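Notas para a fala — Dobrar o que não quer ser dobrado

(abrir sem slide, esperar o pessoal sentar)

Boa tarde, gente! Obrigada por virem logo depois do almoço, eu sei que é um horário ingrato. Quem me convidou foi a Carleen Rakena, que organiza os encontros da Bellamy e que me viu brigar com um lençol de elástico no ano passado. Acho que ficou com pena.

Começar pela casa de Caddale. Fiquei 6 meses cuidando da roupa de lá, hospedagem pequena, sete quartos, e contei tudo num caderninho: 1167 peças dobradas. Toalha é fácil, fronha é fácil. O que me tirava do sério eram os panos finos — aqueles forros brancos leves, quase papel, que a gente põe na bandeja e em cima do pão. Foram 138 só desses! (pausa, deixar rir)

Perguntar: quem aqui dobra pano fino no ar, segurando pelas pontas? Levantem a mão. Eu também fazia assim, e saía sempre torto.
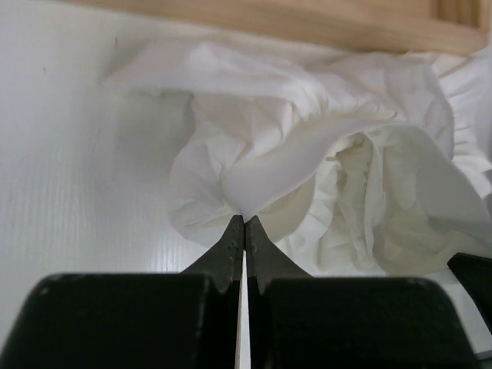

O meu jeito agora começa na mesa, com o pano largado, sem tentar arrumar nada antes. Largo o monte e fico olhando um instante. Quase sempre tem uma parte mais calma, como a de cima desse monte branco, esticada junto da madeira clara, só com umas ruguinhas e umas pregas saindo do meio. É por ali que eu entro! Ponho a mão aberta na parte lisa e vou empurrando para fora, devagar, até achar uma beirada. Achou a beirada, segue por ela até o canto. Se puxar pelo miolo, a prega só muda de lugar.

(se perguntarem de mesa: superfície lisa, sempre. Na Cladodcombe eu trabalhava em cima de uma toalha felpuda e o pano agarrava todo.)

Demonstração — tirar o pano da bolsa, amassar bem, passar para alguém da primeira fila. Não ajudar nos primeiros segundos, por mais que dê vontade.

Depois falar do ferro. Eu não passo mais pano fino, aliso com a palma e empilho com um livro em cima durante a noite. Minha mãe discorda e vai continuar discordando, tudo bem.

Lembrar de agradecer à Curkex pelo café e avisar que a caixa de panos para treinar fica na mesa do fundo até as cinco.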